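Flistcombe Evening Classes
Furnishing the Small Kitchen – Handout 5: Storage You Can See

Last time we measured walls and doors. Now comes the part I look forward to every term, the small stuff that lives out in the open! Racks, trays, stands, little cabinets. They cost far less than cupboards and you can move them on a whim, and I think they do more for the feel of a kitchen than any tile.

Some words we'll be using:

Footprint – the patch of surface an object takes up.
Reach zone – whatever you can get to without taking a step. For most of us that is about 60 cm from where we stand to chop.
Open storage – anything that keeps its contents in view.
Landing spot – a clear place to put down what's in your hands. Every kitchen needs one, and most have lost theirs under the mail.

Standing things up

A dinner plate lying flat uses its whole width. Tip it on edge in a rack and it needs a narrow slot, so a row of plates can share the space that one or two would take lying down. The same goes for baking sheets, cutting boards and pan lids. Mugs go the other way and hang: a post with hooks uses the air over a very small base. Look for a base with some weight to it, and load opposite sides in turn or it will lean.

Trays are my favorite – I own far too many. A tray tells the eye that the things on it belong together, and you can lift the whole lot when you wipe down. A raised rim keeps round food where you left it.

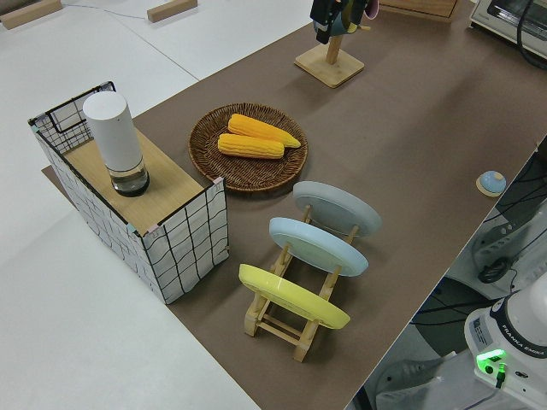
Fig. 1. Plates upright in a wooden rack, corn on a woven tray, and a low cabinet whose top works as a second surface.

Notice how the three plate colors (gray, light blue, yellow) stay readable even in a row. Color is a lovely free label! In the Velau flat we studied in February, each person had a color and the rack sorted itself out.

The cabinet top is worth a thought too. A raised surface suits tall pieces you use often, as long as you aren't stretching for them. Keep heavy ones low.

Materials

Wicker is light and good-looking but hates standing water, so shake it out and let it dry in moving air. Bare wood racks want the same. The Kolář reading in your packet is very good on oiling, pages 2 and 3 especially.

For Saturday

Clear one stretch of counter at home. Put back only what you used that day, and try at least one thing upright or hanging. Bring a sketch with footprints marked in centimeters. Pencil is fine.

We'll compare sketches first, then start on the Mindosstead floor plan. Bring a ruler.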